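Boas práticas na célula: o nosso caderno de regras em fotos

Olá de novo! Prometi à Huia Sheehan que publicava as regras que usamos na Wasora para trabalhar com mãos robóticas, e pronto, aqui vão (a versão curta, que a comprida tem anexos que nem eu releio). Revimos tudo em agosto e ficou bem mais simples!

Primeira regra: ninguém entra na zona de alcance sem pôr o braço em pausa. Vale para mim também, que sou a mais distraída da equipa.

Segunda: os limites de força ficam escritos na ficha da tarefa, com data e rubrica. No projeto Tilis tínhamos 7 fichas diferentes para o mesmo gesto, uma confusão!

Terceira, a minha preferida: livros de capa mole pegam-se pelas duas faces, com os dedos bem apoiados na capa.
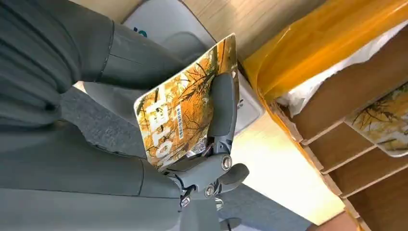 E os cantos verificam-se sempre no fim do turno. Capa amachucada vai para o registo, mesmo que pareça coisa pouca. Dúvidas, deixem nos comentários, que eu respondo!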